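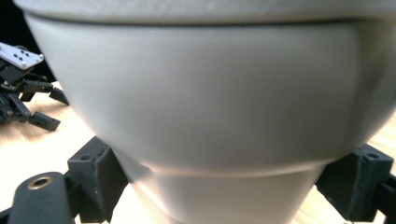 I have a weakness for pale grey pots. My sister says I could walk past a stall of the brightest glazes in the county and come home with something the colour of a wet pavement, and she's right, I did exactly that last July. So when the magazine asked if I'd write something about plain ceramics (bowls, planters, the sort of thing that sits about the house holding lemons or a fern) I said yes before I'd finished reading the email.

I should say straight off that I'm no potter. I did two terms of evening classes, made a great many ashtrays for people who don't smoke, and learned mostly that my hands are too warm and I press too hard. But I do own a lot of pots, and I've washed, dropped, glued and moved house with most of them, and that gives you opinions!

The first is about matt surfaces. I love them. A shiny pot throws the window straight back at you, but a matt one lets the light slide round it, so you get nearly white in the middle and a much deeper grey where the side turns away. My big planter sits on the landing and it changes all day long. At breakfast it's chalky and rather flat, and by teatime one side has gone almost blue. I've stood there with a basket of ironing looking at it for longer than I'd like to admit.

The trouble is that matt marks. Metal spoons leave little grey pencil lines, and anything oily from your fingers sits there looking at you. I use a paste of bicarbonate of soda and water on a soft cloth, small circles, not much pressure, and then a proper rinse. I did once use a green scouring pad on a bowl from Calvo and it has had a shiny patch ever since. It lives at the back of the cupboard with that side to the wall.

Then there's shape. I like a pot with a belly, a good wide rim on top and everything tucking in to a narrower foot, and I know perfectly well that it's a silly shape for a house with a dog in it. Top-heavy pots go over. The one I bought from Rodov weighed next to nothing empty, and with a fern in it, freshly watered, all the weight was up by the leaves. Down it went, twice, and the second time it took the skirting paint with it. Now I put gravel in the bottom (a good thick layer, more than you think) and keep the plant in its plastic nursery pot on top. You can lift the whole lot out to water it in the sink as well, and that's spared my carpet no end.

While we're on lifting: don't pick up a big pot by its rim. I know it looks like a handle. I know it's right there. Get your hands low, on either side, where the round part starts to narrow, and let the belly rest above them. I carried one up from the car by the rim, feeling very pleased with myself, and arrived at the front door holding a crescent of it. The rest was on the path.

Prices are all over the place, of course. The most I've ever paid was £140, for a planter at Fornell, and I went round the shop, out for a coffee and back in again before I could do it. The one I use most cost £3 at a jumble sale and has a hairline crack I pretend is part of the design. Somewhere in between is a big serving bowl from Unberg at £64, bought for a birthday party, and I'd buy that again tomorrow. It has held trifle, coleslaw, a week's post and, for one bad weekend, a hedgehog.

If you're buying second-hand, run a fingertip all the way round the rim and then round the foot. Chips hide underneath, where nobody in the shop has thought to look, and a rough foot will scratch a table to bits. Give it a tap with your knuckle too. A sound pot has a clear little ring, and a cracked one goes thud. I do this in charity shops and have been asked, quite politely, whether I was all right.

And stick some felt on the bottom before it goes anywhere near wood. The little round pads are fine for bowls, but for a heavy planter I cut one ring from a sheet and glue it on, otherwise the pads creep out sideways and you find them on your socks.

The planter on the landing is due for repotting now, and the fern has got so wide that we go past it sideways. I ought to split it in half. Of course, that would mean I'd need another pot, and I did see one at Fornell the other week, grey again, with a lovely wide lip.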